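4. Setting up the hanging task

I wrote this section after Tove Mogensen tried to repeat our hook results from the paper alone and rang me four times in one afternoon. If you follow the steps in order you should get a bench that behaves like ours did. You'll want the Estby software already running (section 3), with the head and wrist views both showing on your screen.

4.1 Bench and board

1. Fix the pegboard upright behind the bench and push on it with your hand. If it wobbles at all, tighten it again — a board that gives even a little will spoil your contact readings.

2. Put the hooks in and press each base flat to the board. Give the prong a gentle tug afterwards.

3. Set the open tool tray on the bench in front of the board. Don't tidy it! We want the tools lying any old how, as the whole point of the method is that the policy copes with a mess.

4. Clear the hooks before the first run, then save one view from the head and one from the wrist.

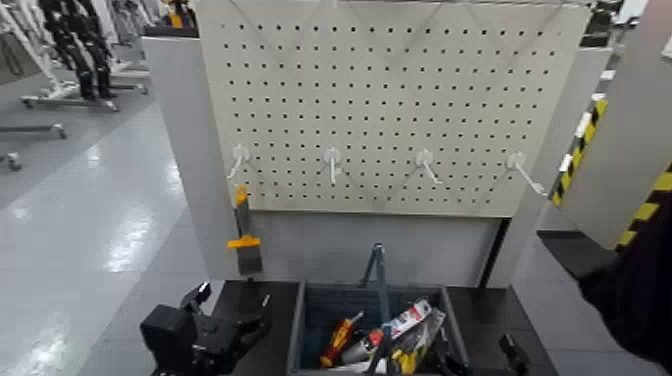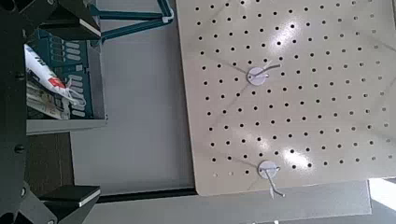
Fig. 4. Pegboard and hooks from the head camera (first) and from the wrist camera (second).

Note: glare matters more in the wrist view than you'd think. Perrine Rey spent most of September chasing a fault in our depth estimates, and the cause was bright reflections on the board close to a hook. If you get a white patch near a hook base, move your lamp, save the view again and compare. Shadows gave us far less trouble, and I'd leave them alone.

4.2 Recording and training

5. Record 300 demonstrations by teleoperation. Take breaks, please. My own last runs of the day were always my worst, and the policy copied my bad habits very faithfully.

6. Shuffle the tray between demonstrations. A quick stir is enough.

7. Train with the Pisis settings file as it stands. Save a checkpoint every 1,000 steps so you can go back if things drift.

8. Test with hooks in places you didn't use for training. We ran 103 of these tests, and that set is the one to use if you want your numbers to sit next to ours.

Caution: keep your hands out of the tray while the arm is live. Use the stop button first, then reach in.

Caution: don't turn up the grip force to fix a dropped tool. Check the finger tips first, and if they look worn, swap them.

4.3 What we found

Adding the wrist view made the biggest difference for us. With the head view alone the arm would get close to a hook and then dither beside it. With both, it mostly lined up at the first go. Going past 2,000 steps gained us nothing I could measure, though Steinar Briem disagrees and his notes are in the Drumside folder if you fancy an argument.

If your arm keeps missing to the same side, go to section 6 and redo the wrist calibration before you record anything else.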